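## 4. Checking the marker cubes in Skemar

By now Skemar should be installed and the license screen behind you (if not, go back to section 3, I'll wait). In this part we get the software to follow both grippers at once, so sit down, pick them up and hold them out in front of you.

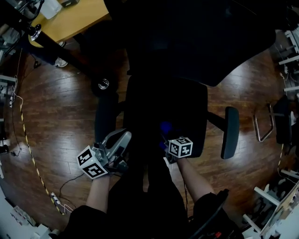 **Gukow Sembiring**
*Tracking software and docs, Plotell*

1. Open **Tracking > Cubes** and press **Find**. You want 2 green rows, one for each gripper.
2. Turn each gripper slowly until the software has seen several faces of its cube. I go slower than feels natural – it really does help!
3. Watch the **Pose score**. Anything from 99 up is good enough for me.
4. Press **Save pair**. Skemar writes the cube IDs and offsets to `pair.cfg`.

> **Note:** If the left and right rows swap, press **Flip**. Please don't edit the IDs by hand (I did that in July and lost a whole afternoon to it).

> **Caution:** Keep cables clear of your feet and of any chair wheels before you start turning.

### 4.1 The gripper camera view

The wide lens bends everything toward the edges, so load the fisheye profile before you map the room. Set **Features** to 224 and **Frame gap** to 40, then press **Map** and sweep the gripper gently from side to side.
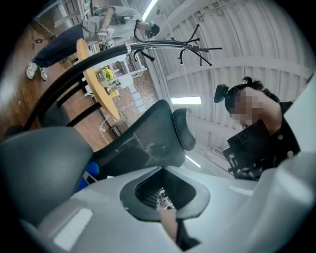
Sembiring's sister team at Skemar support asked whether the map has to be redone every time a chair gets moved. No – press **Relocalize** first, and only map again if the status stays red.

5. When the status turns green, press **Lock map** and go on to section 5.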